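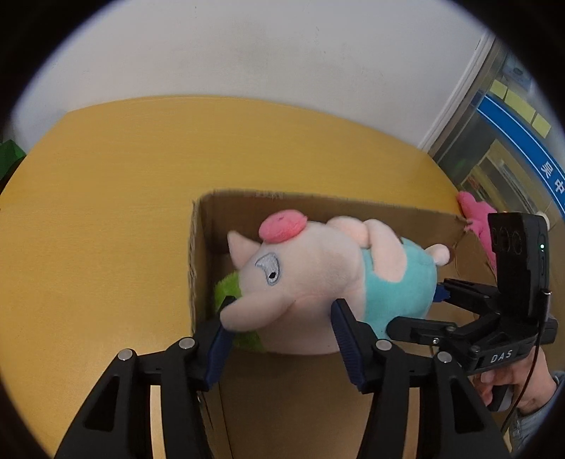
Kadano hand-held gripper pair: pre-use inspection and comments
Pevdale shared workshop, large table
Inspected by: Annelies Danzer
Second reader: Fabian Aebischer
Date: 23 June 2021
Build state: after pad change, before the cable rework

Result codes: P = pass. C = pass with comment. F = fail, do not use until cleared. N = not checked.

Unit A and unit B are built to the same drawing and are inspected separately. Where one result is given it applies to both.

1. FINGERS AND LINKAGES

1.1 Outer and inner links free of cracks, checked at the corners of the triangular cut-outs. P
Torch and fingernail. The April crack on unit A started in one of these corners and was only found when the link flexed under load. Both of that unit's outer links have been replaced.

1.2 Pivots seated, heads flush, no visible gap under the head. Four per unit. C
Unit B, outer pivot on the right finger: turned slightly under a hand driver. Retightened and marked with paint pen. If the mark has moved at the next inspection, take the pivot out, clean the thread and refit with thread lock. Do not simply tighten it again.

1.3 Fingers open and close through full travel without catching. P
Unit A is stiffer than unit B over the last part of closing. This was so before the pad change. Elfriede Zürcher suspects the bush on the inner left link. Not a safety matter, but it tires the hand and people then grip harder than they need to.

1.4 Fingers return to open when the handle is released. P

1.5 Side play at the fingertips within limit. P
Measured with the finger locked at mid travel. Unit B is close to the limit. Measure again after the next long run.

1.6 Pinch points between inner and outer links. C
Still unguarded. The gap closes fully at the base of the linkage and will take a fingertip. The working rule stands: the free hand stays off the linkage whenever the other hand is on the handle. Hermine Imhof has drawn a side guard. It fouls the camera mount and needs another version.

2. PADS

2.1 Pads are the dark blue ridged type on all fingers. P
No pads from the old batch remain on either unit. The old ones are in the scrap tub and should not be used as spares.

2.2 Pad bonded along its full length, no lifting at either end. C
Unit A, left pad: a corner lifted when pushed from the side. Rebonded and clamped overnight, rechecked, sound. The finger face had not been degreased. Wipe with isopropyl and let it dry before bonding.

2.3 Ridges clean and free of fibre. F, cleared
Plush sheds. The lime-green item was the worst of those used and the ridges on unit A were full of it. Clogged ridges slip, the operator squeezes harder, and the load ends up on the pivots. Brushed out with a dry nylon brush. Brush at every break from now on.

2.4 No hard edge of the finger exposed past the pad. P

3. CAMERA, MOUNT AND CABLE

3.1 Mount screws tight, camera module does not rock. P

3.2 Lens faces clean, no scratches in the middle. P
Use the cloth in the drawer. Somebody has been using workshop paper, and the cover on the spare unit is ruined.

3.3 Indicator shows green at power up. P
Green means the module has power. It does not mean the Drasiton logger is recording. Check the logger separately.

3.4 Cable routed clear of the linkage and the hand. C
The cable leaves the module and hangs in a loop down the side of the body. It is long enough to catch on the corner of a box when the wrist is turned. No damage found on the jacket. A clip is to be fitted halfway down the body. Until then, one turn of hook-and-loop tape, not a cable tie. A cable tie pulled tight damaged the previous cable from the inside and cost us an evening finding it.

3.5 Connector latched at both ends, strain relief in place. P

3.6 Module temperature after a long run. N
The thermometer was not returned. Zuzana Ďurica to bring another.

4. HANDLE AND OPERATOR

4.1 Handle tight on the body, no rotation. P

4.2 Handle surface free of sharp edges and flash from printing. C
Unit A has a ridge on the inside of the grip where the two halves meet. Scrape it back. Fabian had a red line across his palm after one session.

4.3 Sleeves close at the wrist or rolled. C
Long sleeves are allowed if the cuff stays behind the handle. Loose cuffs are not. No lanyards, no bracelets, long hair tied back.

4.4 Breaks taken. C
Rule on the wall is 55 minutes of use and then a break. The log shows it was not kept in the morning. The operator does not feel the strain until afterwards, and the person at the logger should call the break.

5. TABLE AND TEST BOX

5.1 Table stable, no movement when leaned on. P

5.2 Table surface clear of tools and loose fixings. P

5.3 Test box. C 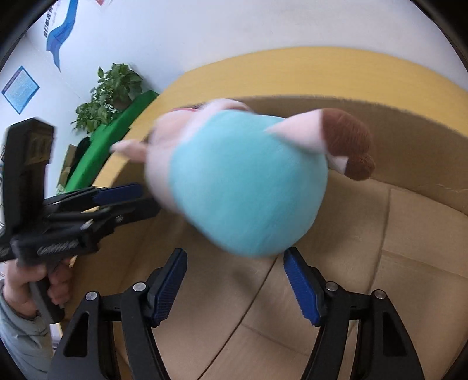

The cardboard box remains in use for the handover lift, where both units work over the same floor and one approaches from the side. Comments under this item are the long ones, as this is where most of the knocks occur.

a) The upper rim is rough and sheds paper fibre. Fibre gets into the ridges (see 2.3). Tape the rim all the way along with paper tape.

b) Seams and folds in the floor must lie flat. A fingertip pushed along the floor will find a raised seam and stop dead, and the shock goes into the inner pivots. Press down, tape if needed, and replace the box when the tape no longer holds.

c) Large toys swing when held at one end. Lift slowly and wait for the swing to stop before the second unit comes in. The two units must not touch. Contact marks were found on the outer link of unit B, light scuffs only, no depth to them.

d) Do not hold a toy by a foot or an arm. Hold the body. Stitching at the limbs gives way first, and loose thread winds itself round a pivot.

e) Box is not fixed to the table. Elfriede wants clamps. Annelies does not: if a finger jams in a corner, a box that slides saves the linkage. Left unfixed for now. To be settled at the next build evening.

5.4 Test objects checked for hard parts. P
Eyes on the pink-headed toy are stitched, nothing hard to damage the pads. Anything with plastic eyes, bells or a battery pack is to be kept out of the soft object set.

5.5 Objects not in use kept away from the working area. C
The bright pink toy was left behind the box, near the corner of the table. Put waiting objects in the crate, or at the far end out of reach of either unit.

6. RUN COUNT AND LOGGING

6.1 Cycle counter read and written down. P
Unit A: 3,001. Unit B: counter was reset by mistake during the firmware load, true figure unknown. Treat unit B as having the same wear as unit A.

6.2 Static hold test carried out. P
Test block held level, no creep at the pads over the full period. Repeated after rebonding.

6.3 Logger clock agrees between units. C
Clocks differed at start. Restarted both, then agreed. Drasiton settings were left unchanged. The cause has not been found.

6.4 Free space on the logger above the minimum. P

7. SPARES

7.1 Pads: 5 left, all from the current batch. Order when the bag is opened.

7.2 Pivots: bag of 100 from Widmer, barely started. Check the head height of a few before use. The last bag had mixed lengths, and a long one will rub on the opposite link.

7.3 Camera cable: none. Order one before doing the rework in 3.4.

7.4 Outer links: one left-hand, no right-hand. Hermine to print.

OPEN ACTIONS

1.2 Check paint mark on unit B. Annelies.
1.3 Strip and inspect inner left bush, unit A. Elfriede.
1.6 Side guard, new version clear of the mount. Hermine.
3.4 Cable clip, both units. Fabian.
3.6 Thermometer, then repeat the check. Zuzana.
4.2 Scrape handle joint, unit A. Whoever is next at the bench.
5.3a Tape box rim. Fabian.
7.3 Order cable. Zuzana.

Release: both units may be used for soft objects only. Rigid objects stay off the list until 1.3 is closed.

Note from second reader: agree with all of it except 5.3e, where I side with Elfriede. A compromise would be rubber feet under the box, enough to stop it wandering but still able to slip if something jams. I have a sheet of rubber at home and will cut some. F.A.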